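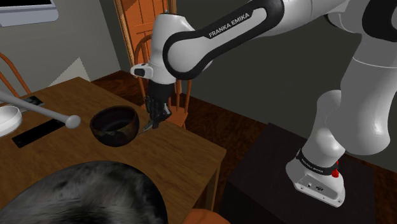 Spent the afternoon at the Darura open day. Posting a few notes while I still remember them.

The first half was all simulation. They build a room on the computer, put a Franka arm in it and run the job there before anything moves on the real one.

Suryani Jugah ran the demo. She said the table task had been run 1,136 times in the simulator by that morning. She keeps a log of every run and which ones she threw out.

Someone asked why they bother with chairs and a door in the room. Her answer was that the arm's cameras will see furniture in a real kitchen, so it should see furniture here too.

Small items are the hard part. Bowls are fine, she said. Thin things like blades and spoon handles take much longer to get right.

Each visitor got 3 tries at driving the simulated arm with a hand controller. I dropped the item twice and set it down once, next to the bowl.

The group was about 40 people, mostly students. Waltus had a table by the exit with brochures on grippers. I took one and haven't read it.

They're doing another open day in November. Sign-up is at the front desk, and you have to pick the morning or the afternoon tour. The afternoon one has the simulator.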